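# The Sock Pile

On the laundry shelf at Lies Stevens's house in Kulberg there is an ice cream tub full of single socks. Some have been in it for years. She tips it out on a table twice a year, once in March and once in November, and matches what she can. Whatever is left goes back in the tub for one more round, and if a sock fails twice it becomes a duster.

"I used to keep them forever," she says. "Then we moved house and I paid a removalist to carry a box of odd socks to a new suburb."

Sock sorting is a small job that most households put off. It comes last in the folding, after the towels and the shirts, when the basket is down to its bottom layer and everyone has lost interest. For this story I asked five people how they get through it. None had the same method, and two live in the same house.

Lies sorts by colour first. Whites go on one side, greys next to them, darks at the other end, and anything with a print goes in the middle where she can see it. Prints are the quick wins, as there is usually only one other sock in the house with the same pattern. Plain greys are the slow part. Two grey socks can look identical in the basket and turn out to be different shades once they are side by side in daylight, and then there is the ribbing to check, and the length of the cuff.

Her partner, Bram Dewulf, doesn't sort at all. He picks up a sock, looks for its mate, and puts both in his drawer if he finds it. If he doesn't, he drops the sock back on the pile and takes another. Lies says this takes him twice as long. Bram says he does it with the cricket on and has never noticed.

Hendrik Jacobs has taken a different line. He worked in the linen room of a hotel in Dovurow before he retired, and he doesn't like any job that involves a pile. At home he pins each pair together at the toes with a safety pin before it goes in the machine. The pins stay on through the wash and on the line, and come off when the socks go in the drawer. He has 20 pins in a jar on the windowsill and says he has replaced one.

"It's a few seconds at night," he says. "You're taking them off anyway."

I tried the pins for a fortnight. They worked on thick socks and left a small hole in a thin pair I was fond of, which Hendrik said was my own fault for pinning through the toe fabric instead of the seam. My kids would not do it at all. I went back to the pile.

The pile has a few rules that most people seem to arrive at without being told. Clear the whole surface before you start. Lay every sock flat, or at least pulled out of its ball, so the cuff and the toe both show. Don't put pairs away as you find them, as you will only lose your place. A pale table is better than a dark bedspread, particularly for navy and black, which vanish against anything dark.
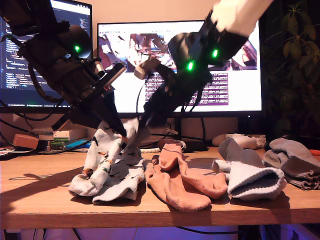
Then comes the question of what to do with a pair once you have it. The usual method is to put one sock on top of the other and turn the cuff of the outer one down over both, so they make a ball. It is fast and it holds. It also stretches one cuff every time, and if you always turn the same way you end up with one sock in each pair that slides down your ankle by lunchtime.

Willy Timmermans ran the hosiery counter at Mulder, the old department store in Brerlow, until it closed. He folds. Both socks go flat, heel to heel, then the toes come up to meet the bottom of the cuff, and the cuff is folded down over the toes. The result is a small square that stands on its edge in a drawer. He can do one in a few seconds and showed me several times before I could get mine to stay shut.

Ribbed socks are the easiest to fold, he says, because the rib grips. Smooth cotton ones slip, and ankle socks are hardly worth the effort. For those he lays one on the other, folds the pair in half and stands it in a shoebox lid so that it has something to lean on.

He has views on drying too. Pegs go on the toe, never on the cuff, and socks should come off the line before they go stiff. He thinks tumble dryers are the reason elastic fails, and he turns woollen pairs inside out before washing. He keeps those in a separate drawer over summer, with a block of cedar that he sands back when the smell fades.

The shop sold most of its socks in packs of identical pairs, and Willy thinks that is the answer for anyone who really hates sorting. Buy one kind, in one colour, and throw out everything else. Then any sock goes with any other and there is nothing to match.

Wim Van der Linden did exactly that two winters ago. He bought 90 dollars' worth of plain charcoal socks and gave away or cut up the rest. For a year it went well. Then the older ones started to fade, and he bought another pack of the same style to top up the drawer, and the new charcoal was darker than the old. He now has two kinds of grey sock and sorts them under the kitchen light like everyone else.

His daughter wears patterned ones and has no trouble. She is seven and does her own, on the floor of her room, and she doesn't mind if a striped sock ends up with a spotted one. Wim says she is finished before he has found his first pair.

As for where the missing socks go, I got a list of likely places. Lies has found them inside the corners of fitted sheets and stuck up the sleeve of a jumper. Hendrik says the rubber seal at the door of a front loader is always worth a feel, and that the hotel machines used to hold on to face washers the same way. Bram found four behind the washing machine when it was pulled out for a new hose, along with a peg and a birthday card.

I did my own pile on the Sunday after I saw Willy, using the colour method for the sorting and his fold for the drawer. It took the length of a radio program. I had three singles left over, all white, all different lengths. They are in a tub on the laundry shelf, and I have put a note in the calendar for November.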